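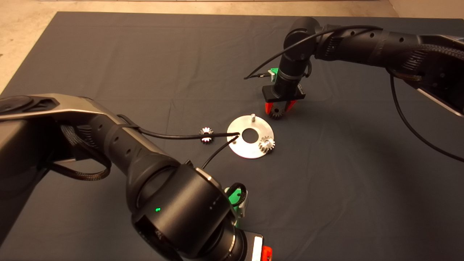

Heft 9, Seite 458

Stirnradpaar auf Grundplatte

Als Stirnradpaar auf Grundplatte bezeichnet man eine einfache Baugruppe der Getriebetechnik, die aus einer flachen Platte, zwei aufrechten Stiften oder Wellen und zwei geradverzahnten Zahnrädern besteht. Sie dient meistens zur Übung der Montage und zur Erklärung des Achsabstands. In der Sammlung Tiverside wird sie unter der Nummer 973 geführt.

Aufbau

Die Grundplatte ist in der bekannten Ausführung rund und aus Metall. Sie wird flach auf den Tisch gelegt, oft auf ein dunkles Tuch, auf dem kleine Teile gut zu sehen sind und nicht so leicht wegrollen. Die Stifte stehen senkrecht zur Platte. Ihr Abstand ist durch die Bohrungen festgelegt und kann nach der Fertigung nicht mehr verändert werden. Deshalb müssen beide Räder den gleichen Modul haben.

Die Zahnräder sind Stirnräder, das heißt, die Zähne verlaufen parallel zur Achse. Beim kleineren Rad eines Paares spricht man auch vom Ritzel. In der Mitte befindet sich die Bohrung, mit der das Rad auf den Stift geschoben wird. Das Material um die Bohrung nennt man die Nabe.

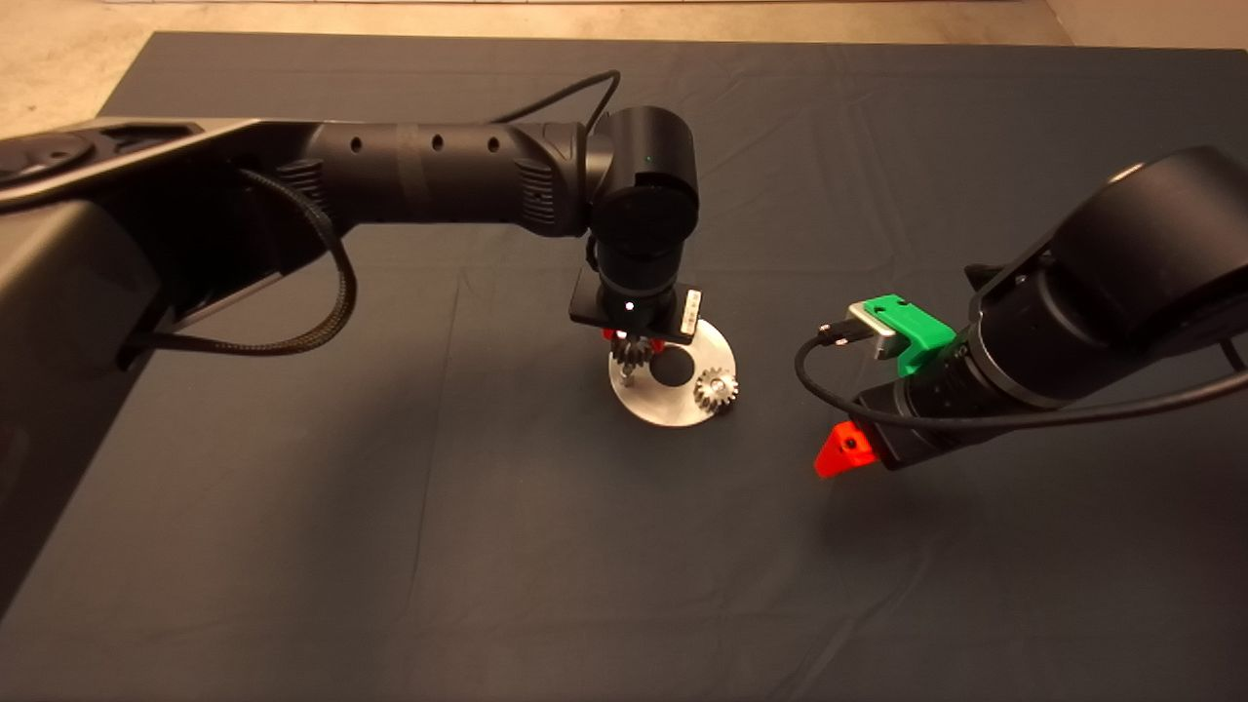 Man unterscheidet bei der Passung zwischen einem Spielsitz, der das Rad frei drehen lässt, und einem Festsitz, bei dem Rad und Welle sich gemeinsam drehen. Für Übungszwecke ist der Spielsitz üblich, weil man die Räder wieder abnehmen will. In der älteren Literatur findet man dafür auch das Wort Steckrad - heute ist es selten geworden.

Montage

Das erste Rad wird gerade von oben auf seinen Stift gesetzt. Wenn man es schräg hält, verkantet es an der Kante der Bohrung, und es hilft dann nicht, stärker zu drücken. Man hebt es wieder ab und beginnt neu. Das zweite Rad verlangt mehr Aufmerksamkeit: Seine Zähne müssen in die Lücken des ersten Rades treffen. Meist genügt es, eines der beiden Räder beim Absenken ein wenig zu drehen.

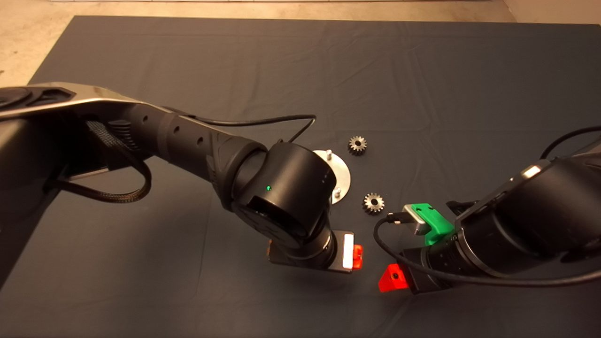 Nikolaidis widerspricht an dieser Stelle der üblichen Anleitung und schreibt, man solle zuerst beide Räder neben der Platte ineinander legen und sie dann zusammen aufsetzen, so gehe es mit Anfängern schneller. Durchgesetzt hat sich dieser Vorschlag nicht. Das gemeinsame Aufsetzen braucht zwei ruhige Hände, und die beiden Bohrungen müssen im gleichen Moment über den Stiften stehen.

Verzahnung und Oberfläche

An den Stirnseiten werden die Zähne häufig mit einer kleinen Fase versehen. Sie nimmt den scharfen Grat weg und erleichtert das Einführen in das Gegenrad. Auch der Rand der Bohrung erhält oft eine solche Fase. Die feinen kreisförmigen Spuren, die man auf gedrehten Stirnflächen findet, stammen von der Bearbeitung und stören den Lauf nicht.

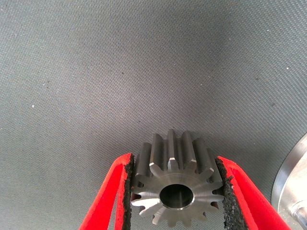 Wer die Räder nur an den Zahnspitzen anfasst, merkt Gunis dazu an, der spürt einen Grat früher als jeder, der danach sucht. Zur Prüfung wird sonst eine Lupe benutzt. Ein Rad mit beschädigten Zähnen sollte man aussortieren, denn es kann das Gegenrad mit der Zeit ebenfalls verderben.

Siehe auch: Achsabstand, Modul, Ritzel, Zahnflankenspiel

Letzte Bearbeitung: 29.8.25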